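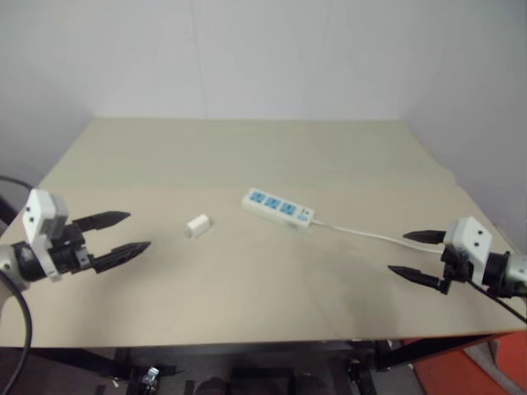 Beige tabletop with an open two-finger gripper at left.

Drilton is a file sync program for desktop computers, made by Modeo. Runs on Windows 7 and up, Linux too. Free for personal use, paid license for offices. Not to be confused with Drilton Notes, a separate product that was dropped early.

Overview
Drilton keeps the same folder on several computers. Changes go straight from one machine to the next over the local network – no cloud account needed. Files over 2 GB are split into parts and put back together on the other side. A folder can hold up to 4000 files before the program asks you to divide it. Users have complained about this limit alot, mostly people with photo libraries.

History
First sold under the name Were. Renamed before version 3, as the old name was close to impossible to search for. Modeo bought the code from Tovedo in December, along with the support forum. Old Were license keys still work. The forum archive was moved over in parts, some threads missing.
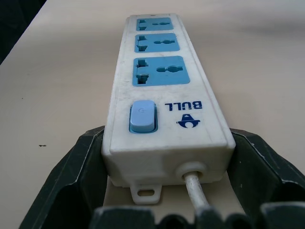 Article by Delwyn Pomare | Last updated April 24, 2020

Features
Version history, kept for seven days by default. Can be turned off per folder. Ignore list for temp files. Bandwidth cap, set by hour. Password lock on the settings window – added late, after many requests.

Conflicts
If two people edit the same file, both copies are kept and the newer one gets the orginal name. The older copy goes in a folder called "Held". It is not cleaned out automaticly.

See also
File synchronization, Backup software, Local area network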